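I've had push buttons on the brain since January, when the old switch on the shed dust extractor gave up and Rezaul Khan at work said I should just make my own control box. He was right that it's easy. He left out how much time you can spend deciding which button goes where.

Most of the boxes I looked at came from two suppliers, Gakby and Stutar. The Gakby ones are sold with the buttons fitted. With Stutar you buy an empty enclosure and drill it yourself, and the colour of the caps is up to you. I went with the second kind for the shed and the first kind for the pump out the back, mainly to find out which I'd rather live with.

A row of buttons along the top is the layout I keep coming back to. It's compact and your hand learns it fast. 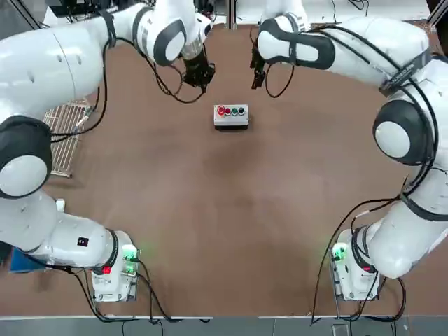

Does it matter what order the colours go in?
It matters less than keeping the same order on every box you own. I put red at the left end on all of mine, so I reach for the same side to stop whatever is running.

I did get this wrong once. My first box had green on the left, the second had it on the right, and I spent a fortnight starting things I meant to stop. Iresha Rathnayake came round to borrow the sander and did the same thing within a minute. I rewired the first one that night.

The other choice is between one box with everything in it and a few single button modules. The singles suit a long bench, where you want a start button within reach of wherever you happen to be standing. They take up more room, though, and each one needs its own cable run. On my bench I have 80 centimetres between the vice and the wall, so I ended up with one of each.

Whatever you choose, leave clear space on the bench while you sort it out. I put the bits that belong together on the same side and the trays and baskets on the other.

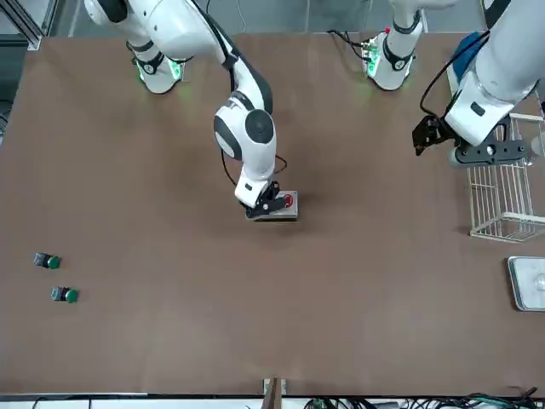 Button box in the middle, green push-button modules to the left, wire basket and metal tray on the right.

Fixing the box down is worth doing properly. A light plastic enclosure will slide away from you when you press it, and you end up holding it with one hand and pushing with the other. Two screws through the base fixed that for me. Ayodele Adeyemi uses double-sided tape and reckons it's held for years, but his shed doesn't get to the temperatures mine does.

For storage I use kitchen stuff. A wire dish rack is good for standing enclosures and lids on edge so you can see what you've got, and a flat metal tray stops the small screws wandering off.
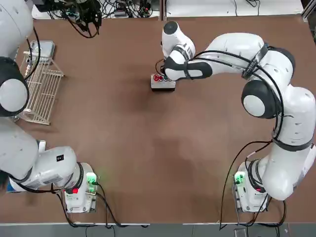
The rack I have came from the op shop and the tray was a baking one with a warp in it. Between them they hold everything for three boxes, including the spare caps, which I used to keep in a jar and could never find.

Next job is labels. I've tried a paint pen and it rubbed off. Elsa Nordin has offered me a go of her label printer, so I'll see how that looks before I drill anything else.

Share this post
3 comments · 2 shares

This site uses cookies to remember your preferences. Accept | Manage settings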